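Housing Office Reviews First Year of the Tenant Repair Line

Clavik Housing Association opened its tenant repair line last October with two dispatchers and one shared inbox. In its first year the line recorded 2,884 requests. The association's head of property services met with this newsletter to discuss the results and the changes planned for the coming winter.

"We had been working from paper slips left at the front desk," she said. "A tenant would report a leaking tap in the morning and a second person in the same household would report it again in the evening. Each slip went to a different crew."

Under the present system, every request receives a number when it is first logged, and later calls from the same address are added to it. Plumbing and heating account for the largest share of the work, followed by doors, locks and windows. Requests about lighting in shared hallways are handled separately by the Sitell office, which holds the electrical contract for all buildings. 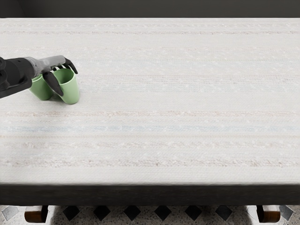

The head of property services said that kitchens remain the hardest rooms to schedule. "A bathroom repair is usually one trade and one visit. In a kitchen, the plumber may find that the cabinet floor has to come out first, and then we need a carpenter before the plumber can return. We used to book those visits one at a time. We now book them together - and if the second visit is not needed, we cancel it."

At the end of the year, 149 requests were still open. Most of them concern the older Gebru Street buildings, where the kitchen supply pipes run inside the outer wall and replacement parts must be ordered. Tenants there have received a letter listing the work due in each stairwell.

Evening appointments, which were requested often in the spring survey, will be offered until 8 p.m. beginning in November. "We know that many households cannot have someone at home at two in the afternoon," she said. "A missed visit costs the tenant a day and costs us a crew."

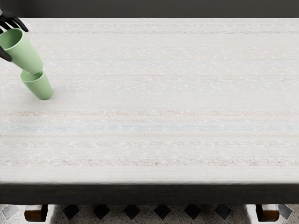
Fodeck Court's tenant council wrote in response to an advance copy of this article that the evening hours are welcome, but that they should also cover heating checks, "which are still booked only in the mornings." The council further asked that crews call before arriving.

The head of property services confirmed that calls ahead of each visit will become standard practice. Heating checks depend on the boiler contractor, whose agreement is up for renewal in the spring, and the association intends to ask for evening hours at that time.

Tenants may continue to report repairs by telephone or at the front desk. Reports of gas odor, flooding or loss of heat should be made by telephone only, at any hour.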